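Forkevier suspends two-arm work cells at Iltcombe after gripper fault

2023-06-17

Forkevier has suspended unattended operation of its two-arm work cells at the Iltcombe site following a fault in which a gripper closed with more force than its program allowed. No one was injured. The company said the cells would remain under supervised use until an inspection of the gripper drives is complete.

The fault occurred during a routine handling trial in which the arms pick up small, clear parts from a framed board and set them aside. According to the company's notice, one gripper failed to register that it had made contact with a part and continued to close. The part broke, and the arm went on to its next position without raising an alarm. An operator noticed the error and used the emergency stop.

A review of the control records found 114 similar events in 1,553 logged grasps. In most of them the part was dropped or missed, and no damage resulted. In 2 cases the gripper also pressed against the board hard enough to trip the joint protection on the arm, which then had to be restarted by hand.

Forkevier said the records point to a force reading that arrived late at the controller, by up to 300 milliseconds. The delay was not present when the cells were accepted. Jesport, which maintains the control software, has been asked to determine whether a recent update is responsible. Bhutto, the contractor in charge of wiring and mechanical service, will check the connections at the wrist and base of each arm.

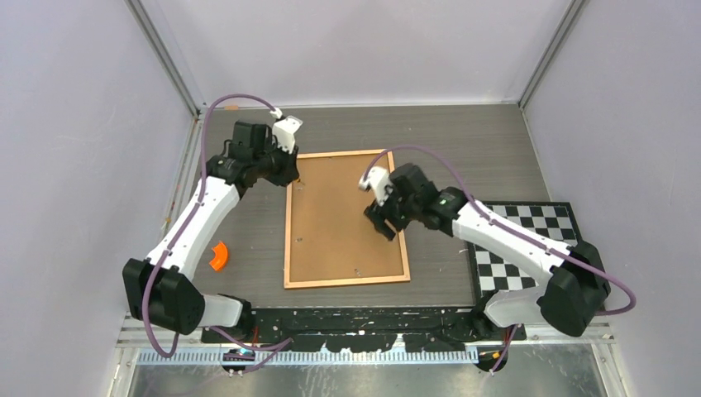
Under the interim rules, arm speed is reduced and an operator must stay within reach of the emergency stop whenever the drives are powered. Operators are instructed not to reach into a cell to clear fragments until power to both arms has been cut. Eye protection is required for anyone working at the table. Any missed or broken part is to be entered in the shift log, including cases in which the arm recovers by itself.

Trials with rigid parts that do not break under the gripper's full force may continue at the reduced speed. All other handling programs require written approval from the site safety office.

The inspection is expected to be finished in August. Forkevier said it would publish the findings and would not return the cells to unattended operation before the alarm for missed contact had been tested on every arm.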